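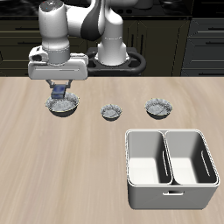 藍の生葉染めは水だけで染まると聞いたのに、うちのは灰色になりました、とThaddäus Fuchsさんから便りが届いた。葉は二日前に摘んで冷蔵庫に入れておいたそうだ。原因はほぼそこである。サラダ菜なら許してくれるが、藍は許さない。

生葉染めの手順（絹のハンカチ一枚分）

用意するもの
・藍の生葉　70グラム（茎を除いた重さ）
・絹のハンカチ　1枚
・水　1リットル
・ミキサー
・目の細かい洗濯ネット、またはさらしの袋
・ボウル　大小三つ
・ゴム手袋

ボウルは三つあると楽で、いちばん大きいものを染液に回す。残りは下洗い用とすすぎ用。料理用のものを使い回すかどうかは各家庭の外交問題なので、当方は関知しない。

1．布を洗う
台所用の中性洗剤をぬるま湯に溶き、絹を軽く押し洗いする。新品でも洗うこと。「新品だからきれい」という信仰は、染めムラという形で報われる。すすいだら濡れたまま置いておく。乾いた布は液を吸う速さが場所ごとに違う。

2．葉を摘む
朝のうちに摘み、その足で台所へ運ぶ。途中で電話に出ない。茎から葉だけをしごき取り、さっと水で洗う。虫食いの穴は気にしなくてよい。虫がついている場合は気にしたほうがよい。

3．ミキサーにかける
葉と水を入れ、一分ほど回す。泡の立った青汁のようなものができる。健康によさそうに見えるが飲み物ではない。わが家のミキサーはAebischerの古い型で、蓋を手で押さえていないと台所の壁が先に染まる。

4．漉す
ネットに移し、大きいボウルの上でしぼる。ここが勝負どころで、ミキサーを止めてから布を入れるまでを手早く済ませる。液は時間とともに力を失っていき、待ってくれと頼んでも聞かない。

5．染める
濡らした絹を広げながら液に沈め、9分間、手を止めずに泳がせる。折り目が重なったままだとそこだけ白く残る。残ったら「絞り模様です」と言えばたいてい通るが、二度は通らない。

6．空気に当てる
引き上げて軽くしぼり、両手で広げて風に当てる。緑がかっていた布がだんだん青みを帯びてくる。裏表を返しながら、ゆっくり待つ。そのあと水を替えながらすすぎ、日陰に干す。

濃くしたい場合
同じ液に戻しても濃くはならない。葉を新しく摘み、3からやり直す。つまり畑の広さがそのまま色の濃さになる。私の畑は一坪に満たないので、私のハンカチはいつも空色である。

綿で染めたい場合
この方法では綿はほとんど染まらない。毎年かならず綿のTシャツを持ってくる人がいるのだが、絹か羊毛を勧めている。羊毛はお湯と水を行き来させると縮むので、温度をそろえること。

種まきについて
種は4月にまく。遅霜の残る土地なら、もう少しあとでもいい。Cornel Sârbuさんに分けた種は26粒、芽を出したのは2粒だったそうで、鉢を見せてもらうと土がたいへん立派に乾いていた。芽が出るまでは水を切らさないでほしい。摘みごろは夏、花の穂が上がる前。花が咲くと葉の色素が減るといわれるので、穂を見つけたら観賞をあきらめて早めに刈る。根元から少し上で切っておけば、もう一度伸びてくる。

Fuchsさんには、今年は摘んだらすぐ染めるようにと返事をした。灰色のハンカチはそのままお使いになるとのこと。

（2024年5月16日　手袋の項を追加。素手でやると爪がしばらく青い）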